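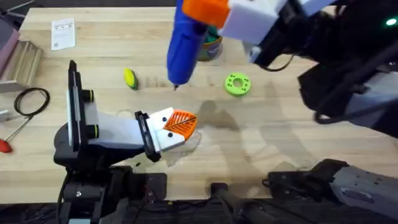
I've had the Juvier butcher-block table for 8 months now, which feels long enough to have opinions. I bought it in February after my friend Orestis Karamanlidis let me lean on his for an entire dinner party and I went home jealous of a table.

First, delivery. It's HEAVY. The two guys from Vasilakis got it up to my landing and then looked at me like I was joking about the next flight. Budget for a tip! Putting it together took me an evening, mostly because the bolts for the legs come in two lengths and the bag doesn't say which is which (the longer ones go at the corners).

The top is the best thing about it. I love the long strips and the way the grain changes from one to the next, and it doesn't wobble or ring when you set something down hard. I roll out dough on it, I pay bills on it, I've clamped a pasta machine to it more times than I can remember.

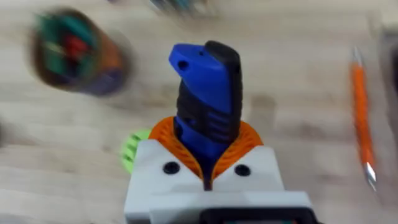
Blue and black against the pale wood

Now the grumbles. It does need oil, and more often than the leaflet lets on. I've tried two kinds and settled on the Tromis, which smells a bit like a hardware store for a day and then goes away. Red wine will leave a ring if you go to bed without wiping – ask me how I know. Light sanding got most of it out. And the edges arrived sharper than I'd like, so I went over them with fine paper the first weekend.

Would I buy it again? Yes, but I'd pay the extra for stairs delivery. 5 stars for the top, 2 for the bag of bolts.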